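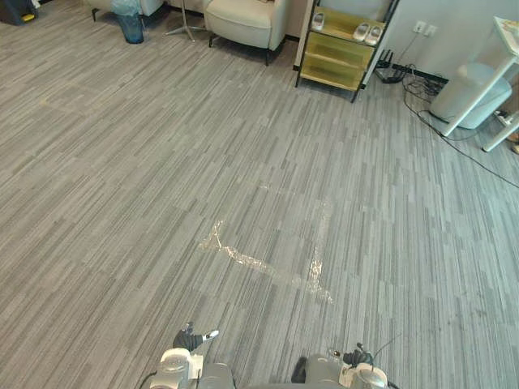 **Figure 2.** Spill on carpet tile ahead of the two arms; cables and a power strip lie on the floor to the right.

### 4.2 Floor hazards and the stop rule

The Skomisov code of practice treats any liquid on the floor as a hazard to be assessed before the arms are lowered. On hard floors the limits of a spill are usually plain. On carpet they are harder to judge, as in Figure 2, where the liquid forms a thin, branching smear and the striped pattern continues on all sides. We therefore require the operator to mark a working area wider than the visible spill and to keep the base outside it.

Electrical items are covered by a separate clause. Power strips, routers, and loose cables at floor level must be recorded before each trial, and a minimum clearance of 400 mm is kept between them and the marked area. Where this clearance cannot be met, the items are raised or unplugged by a person, never by the robot.

Of the 363 trials reviewed by Wieczorek and Pawlak, 12 were halted under the stop rule. Most of these halts concerned cables that had not been entered in the floor record. The reviewers recommended that the record be signed by a second operator, and this change was adopted in November. It applies to cleaning tasks only; its extension to carrying tasks is discussed in Section 5.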